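Keeping Leafy Greens: Washing, Drying and Cold Storage

Kitchen notes, section 3 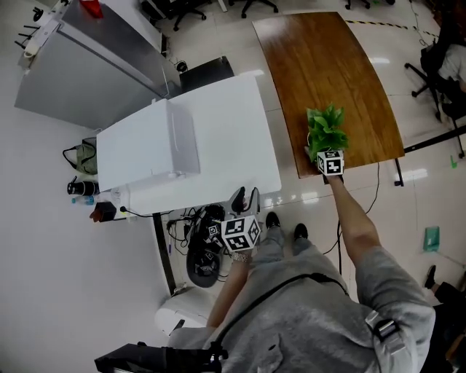

Most losses in leafy greens come from two faults, which work in opposite directions. Leaves kept too dry give up water through their surfaces and go limp. Leaves kept wet, with water lying on them, rot from the folds outwards. Good storage means high humidity in the air around the leaf and no standing water on the leaf itself.

Sorting

Untie the bunch as soon as it is in the house. Bands and wire ties bruise the stems, and a bruised stem browns within a day or two and passes the trouble on to its neighbours. Discard yellow leaves, slimy leaves and anything with a split midrib. Yellow leaves give off ethylene and will turn the rest.

Do not trim the roots from spinach or coriander at this point if they are still attached. Root tops from radishes, turnips and beetroot are a different matter. Cut the leaves off 3 cm above the root and store the two parts separately, otherwise the leaves draw water out of the root and both suffer.

Washing

Wash before use if the greens will be eaten the same day. For longer keeping there are two schools. Marcelle Carré's method, printed in an earlier set of these notes, was to store unwashed and wash by the handful. It gives the longest life. The drawback is grit in the drawer, and a job left over for the evening. Washing first and drying thoroughly costs perhaps a day of keeping time.

Fill the sink or a large bowl with cold water and put the leaves in loose. Move them about, then leave them alone for a few minutes so that the grit settles. Lift the leaves out with the hands. Pouring them into a colander tips the grit back over them. Drain, rinse the bowl and repeat until the bottom is clean. Leeks and spinach commonly need a third water, chard usually a second, cabbage leaves only one.

Warm water loosens soil faster but softens the leaf. Keep it for badly caked roots. Salt in the water brings out small slugs and aphids; a level tablespoon to a bowl is enough, followed by a plain rinse. Detergent should not be used.

Drying

A spinner removes most of the water if it is filled no more than half way. Spin, pour off, turn the leaves over and spin again. Without one, lay the leaves in a single layer on a cotton tea towel, put a second towel on top, roll loosely and leave for 40 minutes in a cool room. Fabric softener stops a towel absorbing properly, so towels kept for this purpose should be washed without it.

Wrapping

Line a lidded box with one sheet of kitchen paper, fill it loosely and lay a second sheet over the leaves. Change the paper when it feels damp right through. A plastic bag also works if it is left open at the neck by the width of a finger. The Clevlow box with the raised grid in the base keeps leaves clear of any drips, though the grid is tiresome to scrub. Claltex cloth bags, dampened and wrung out, suit kale and chard but dry too quickly for lettuce.

Soft herbs (parsley, coriander, dill) keep better upright. Cut the ends of the stems, stand them in a jar with a little water and cover the tops with a loose bag. Basil is treated the same way but kept out of the refrigerator, where it goes black.

Position in the refrigerator

Use the bottom drawer, with the vent closed if it has one. Leaves touching the back wall will freeze and turn glassy. Apples, pears and ripe tomatoes should go on another shelf or in another room.

Approximate keeping times, washed, dried and boxed:
Rocket and watercress: two to three days
Spinach: four days
Loose lettuce: five days
Chard and pak choi: five days
Kale: a week
Whole firm cabbage, unwashed: several weeks

Reviving

Limp leaves that are still green can be put in very cold water for 20 minutes. The stems should be cut first. Leaves that remain limp afterwards are fit for soup. Slimy leaves are not recoverable and should go on the compost.

Freezing

Blanch spinach, chard or kale in boiling water, two minutes for soft leaves and three for kale. Cool in iced water for the same time, squeeze hard, shape into balls and freeze on a tray before bagging. Label with the month. Greens frozen in December are best finished by the summer.

Correction from Grigoris Politis: the blanching time for kale was given as one minute in the previous version. It should have read three.

Last revised 01/10/1999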